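Notebook, kitchen chores bench, Rutgate room
1/2/19

Today I worked again on the question from the Trillby group: can the two arms do small kitchen chores without a person helping? My opinion is still "not yet", but I want to write down why.

Bench as it stands: yellow tray with the play fruit on the right, the green storage box at the back with the knotted cord on the lid. Left gripper seems to hold the little white piece with the red cap, right gripper is over the tray.

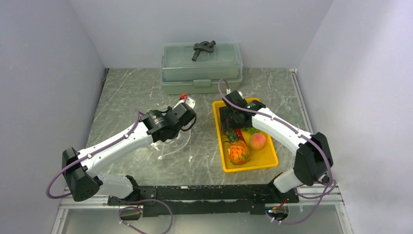 Hard things and soft things

The play fruit is kind to us. It keeps its shape, so the planner can trust the grasp. In the Clalach trials we reached up to 40 picks before somebody had to touch the stop button. For a tray of toys I am content with this.

Thin plastic is another matter. A bag has no fixed shape and each grasp changes it. When I fold a bag at home I feel the film slide between my fingers, and the arm has only motor current to guess from. I asked Baird for softer finger pads, no answer so far.
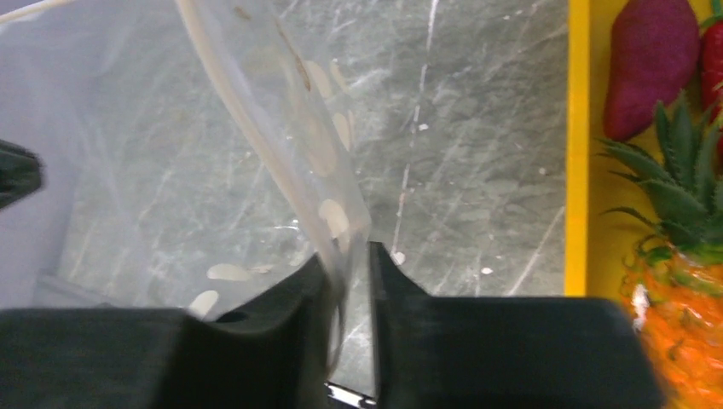

Wrist view, left and right fingers on the clear bag, pale flakes inside.

To do:
– lower the closing force to 22 in the bag script and repeat
– ask if the cord task can wait until April
– write the grasp point in the log also for failed tries, I forget this too often
– check the cable loop on the left arm before any long run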